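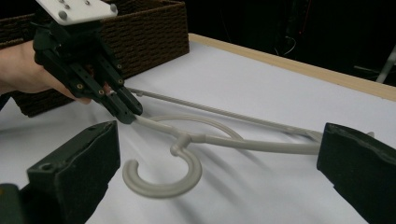

Naheed Jatoi 读完上一版说明后回信说，她最想知道的是失败的片段还在不在，因为只有成功片段的数据她用过两次，训出来的策略一旦夹空就停在原地，不知道再来一遍。这一版把失败片段放回来了，标注方法见"结果标签"一节。她另外提的几条意见也都写进了相应的小节。

Irthorpe 桌面衣架操作数据 说明文件

概述

Irthorpe 是一套用手持夹爪采集的双手操作示范，对象是塑料衣架，场地是桌面。操作员左右手各持一只夹爪，完成夹取、翻面、转向、递交和归位等动作。数据用于训练和评估模仿学习策略，也可以用来单独研究细长、带弯钩物体的抓取点选择。

全部片段共2000条，其中100条划为测试部分，不参与训练。另有163条在整理时剔除，没有计入2000条之内，剔除的原因记在后面。

采集由 Trusport 完成，标注和复核在 Wiriya 的标注工具里做，格式转换脚本沿用 Britar 项目的旧版本并作了修改。说明文件由 Talha Khattak 维护。

为什么选衣架

衣架轻，形状不规则，放在桌上时大部分贴着桌面，能下夹的地方有限。横杆细而长，夹住一端抬起来时另一端会下垂或者转动。弯钩朝哪边，决定了从哪个方向接近比较顺手。这些情况在方块、杯子一类的物体上很少遇到，而家务整理任务里又经常出现。

我们之前在 Britar 里做过一批挂衣服的片段，衣服和衣架一起采。训练时发现策略的错误多半出在拿衣架这一步，后面的套衣、挂杆还没有轮到就已经失败。Irthorpe 因此只采衣架本身，不含衣物，也不含挂杆。需要完整挂衣流程的人请不要单独使用这套数据。

采集装置

每套装置是2只手持夹爪，左右各一。夹爪由操作员的手直接握持和开合，开合宽度由夹爪内的编码器记录。相机固定在夹爪上，随手移动，画面里能看到本侧夹爪的指尖，指尖上的软垫常年出现在画面下部的两侧。另一侧的夹爪和握着它的手也会经常进入画面。

指尖垫子有两种，一种是表面较粗的泡棉，一种是较硬的黑色指尖。使用哪一种记在片段的 tip_type 字段里。两种垫子的摩擦差别比较明显，泡棉垫夹横杆时不容易打滑，但夹弯钩时会被撑出一点形变，编码器读数随之偏小。做宽度回归的人要把 tip_type 作为条件输入，或者只取其中一种。

泡棉垫用久了会沾灰，表面会磨平。我们在采集中途换过垫子，更换的位置在会话日志里有一行 pad_change。换垫之后必须重新做一次零位校准，日志里没有校准记录的会话已经全部剔除。

没有外部固定相机。早期试过加一台俯视相机，操作员俯身时经常挡住，同步也不稳定，后来撤掉了。轨迹由夹爪上的视觉和惯性数据解算，坐标原点取每条片段第一帧时右手夹爪的位置。

场地布置

桌面以白色为主，部分会话铺白色的纸或垫布，部分会话直接用桌面。桌边、篮子、椅背、线缆等杂物没有清场，保留在画面里。照明有两种安排，一种只照亮桌面，桌子以外的地方很暗；另一种整间屋子都亮。两种安排记在 light 字段里，取值为 table 和 room。

table 一类的片段中，背景几乎没有可用的特征点，轨迹解算主要依靠桌面上和桌边的纹理。白色铺面本身纹理很少，手移动得快时容易丢失定位。整理时剔除的163条里，定位丢失是最主要的原因。保留下来的片段也可能有短暂的漂移，超过阈值的时间段在 pose_ok 字段里标为 0，读取时请自行决定是跳过还是插值。

浅灰色衣架放在白色铺面上时对比度偏低。这一类片段有意多采了一些，做分割或关键点检测的人会觉得难，请不要当作曝光错误去修正。原始图像没有做过亮度拉伸。

任务与片段划分

每条片段只包含一个任务，从双手夹爪停在起始区开始，到双手离开衣架并回到起始区结束。任务名写在 task 字段里，含义如下。

pick_bar：一只夹爪夹住横杆的一端，把衣架提离桌面，停稳后放回。

pick_neck：夹住弯钩与肩部相连的那一段短颈，提起后放回。

flip：把衣架翻面。允许双手配合，也允许借助桌面支撑，操作员可以自己选择。

rotate：衣架不离开桌面，转到指定朝向。朝向以弯钩开口的方向为准，事先用提示卡告诉操作员。

handover：一只夹爪提起衣架，在空中交给另一只夹爪。

place_basket：把衣架放进桌边的篮子。只在摆了篮子的会话里采集。篮子出现在画面中不代表该片段一定是这个任务，请以 task 字段为准。

各任务的条数不相等。handover 最多，因为它的失败方式最多；place_basket 最少。训练时如果按片段均匀采样，模型会偏向 handover。我们自己的做法是先按任务采样，再在任务内按片段采样。

采集流程

一次会话由一名操作员和一名记录员完成。记录员负责摆放衣架、出示提示卡、按开始键和结束键，并在当场填写结果标签。操作员在片段进行中不说话，也不看屏幕。

摆放方式由程序随机给出，包括衣架中心的位置、弯钩的朝向和哪一面朝上。记录员照着摆，误差不作测量。早期会话里记录员习惯把衣架摆得过正，横杆和桌边几乎平行，后来改为先把衣架轻轻抛在桌上，再按程序给的朝向微调。摆得过正的会话仍然保留，字段 placement 为 neat，抛放的为 tossed。只想要接近实际情况的人取 tossed 即可。

操作员可以随时休息。夹爪的重量压在手腕上，连续采集之后动作会变慢，夹取时抖动变大。每条片段里有 rest_index，记录距离上一次休息已经采了多少条，可以用来筛掉疲劳状态下的示范。我们没有筛，因为筛过和没筛的两组在自己的策略上差别很小。

操作员没有统一的动作要求。有人习惯先用一只夹爪压住衣架，再用另一只去夹；有人直接单手下夹。这两种做法混在一起会造成多模态，简单的均方误差回归会取到两者中间，夹爪停在衣架上方不动。请使用能够表达多模态的策略结构，或者按操作员编号分开训练。

结果标签

每条片段有 outcome 字段，取值为 success、recovered 或 fail。

success 指一次完成，中间没有掉落、夹空或者重新调整抓取点。

recovered 指中间出现过至少一次失误，但操作员自己补救并最终完成任务。失误开始和补救开始的帧号记在 event 表里。

fail 指片段结束时任务没有完成。常见的情形有衣架滑出可及范围、弯钩勾住夹爪壳体、递交时两边同时松开。

上一版只发布了 success。Naheed 来信之后，我们把另外两类从原始存档里找出来补标，于是有了现在的2000条。补标时只能看录像，看不到现场，个别片段在 recovered 和 success 之间拿不准。拿不准的一律标 recovered，并在 note 字段里写明"补标"。

关于夹空，标注员之间有过分歧。指尖碰到横杆但没有夹住，随后立刻再夹，中间手没有抬起，算不算一次失误？最后定的标准是看夹爪宽度：闭合到低于横杆直径后又张开，就算夹空；没有闭合到这个宽度，算调整，不算失误。这个标准写成脚本自动检查过一遍，与人工标注不一致的片段由 Talha 逐条看过。

数据格式

目录按会话组织，会话下面是片段。每条片段包含左右两路图像序列、左右夹爪位姿、左右夹爪宽度、时间戳和一份元数据。

字段说明：

session：会话编号，不含地点和人员信息。
operator：操作员编号，随机分配，同一人在不同会话中编号相同。
task：任务名，见上文。
tip_type：指尖类型，foam 或 hard。左右手分别记录，两边可能不同。
light：table 或 room。
placement：neat 或 tossed。
surface：cover 或 bare，表示桌面有没有铺纸或垫布。
outcome：结果标签。
pose_ok：逐帧，位姿是否可信。
width：逐帧，夹爪宽度，已减去零位。
rest_index：距上次休息的片段序号。
note：自由文本，多数为空。

位姿用平移加四元数表示，四元数的顺序是实部在后。Britar 的旧脚本是实部在前，混用会得到看上去合理但方向错误的轨迹，这个错误我们自己犯过，训练损失照常下降，到实机上夹爪才转向反方向。转换脚本现在会检查元数据里的版本字段，旧版数据会直接报错退出。

左右两路图像没有硬件同步，按时间戳对齐到最近的一帧。handover 任务里两手相对位置很重要，对齐误差会直接影响交接时刻的判断。需要更高精度的人可以对位姿做插值，图像保持原样。

读取

仓库里提供一个读取脚本，按片段返回字典，键名与上面的字段一致。默认跳过 pose_ok 为 0 的帧，要保留请把 keep_bad_pose 设为真。默认不加载测试部分。

脚本在读取图像时不做缩放和裁剪。夹爪软垫占据的画面区域是固定的，有人会想把它裁掉。我们试过，裁掉之后策略判断不了物体是否已经进入两指之间，夹取成功率下降。建议保留。

划分

测试部分的100条来自单独的会话，操作员和摆放序列都没有在训练部分出现过。衣架的型号有重叠，所以这个测试只能说明对新的人和新的摆法的泛化，不能说明对新衣架的泛化。要测后者，请自己准备训练里没有的衣架。

没有划验证部分。请按 session 切分，不要按片段随机切。同一会话里相邻片段的光照、垫子状态和摆放习惯都非常接近，随机切分会让验证结果偏高。

已知问题

握持夹爪的手会出现在另一侧相机的画面里。部署到机械臂上时画面里没有人手，两者之间存在差异。我们试过对手部区域做遮盖，效果时好时坏，数据中提供的是未遮盖的原图，遮盖脚本放在 tools 目录下，默认不启用。

线缆有时会垂进画面，随操作员走动而摇晃。没有标注。

弯钩在低对比度铺面上容易被误认为阴影。关键点标注只做了训练部分中的一小部分，标了弯钩末端、颈部和横杆两端，质量不如结果标签，标注员对横杆末端的位置尤其不一致。把它当作弱标签使用比较稳妥。

泡棉垫遮挡弯钩时，关键点标注写的是 occluded，坐标填负值。读取时没有处理负值的话会得到画面之外的点。

衣架全部是硬质塑料，没有铁丝衣架，没有木衣架，也没有带防滑绒面的。塑料的反光和弹性与这些材质差别很大。

操作员以右手为惯用手的占多数。place_basket 任务里，放篮的动作大部分由离篮子近的一只手完成，但也有人坚持换到惯用手再放，多出来的一次递交没有单独标注。

剔除记录

163条剔除片段的编号和原因列在 removed 表里。原因只写主要的一项，分别为定位丢失、缺少零位校准、记录员按键过早或过晚、画面中出现人脸。出现人脸的片段已经从存档中删除，无法索取。其余剔除片段可以写信要，我们会单独发送，不提供说明和支持。

隐私与许可

操作员和记录员都签过同意书，同意手部和前臂出现在图像里。没有录音。会话编号到人员的对照表不在仓库中，也不对外提供。操作员有权要求撤回自己的片段，撤回之后下一版会去掉，版本记录里只写条数变化。

许可允许研究和商业使用，要求注明 Irthorpe 的名称和所用版本。请不要用手部图像做身份识别。

版本记录

初版：只含 success，没有 tip_type 字段。

六月版，即当前版本：加入 recovered 和 fail；加入 tip_type、surface、placement；四元数顺序改为实部在后；测试部分重新划分，初版的测试结果与这一版不可比较。

计划中的改动：补齐训练部分的关键点标注；增加材质不同的衣架；给多出来的递交加上事件标注。先后次序还没有定，能做哪一项取决于 Wiriya 那边标注员的排班。

反馈

报告标注错误时请附上会话编号、片段编号和帧号。只写"某条 handover 标错了"的来信我们没有办法处理。读取脚本的问题请附上完整报错和版本字段的内容，四元数顺序相关的问题先看"数据格式"一节。来信由 Talha Khattak 收，回复可能会慢。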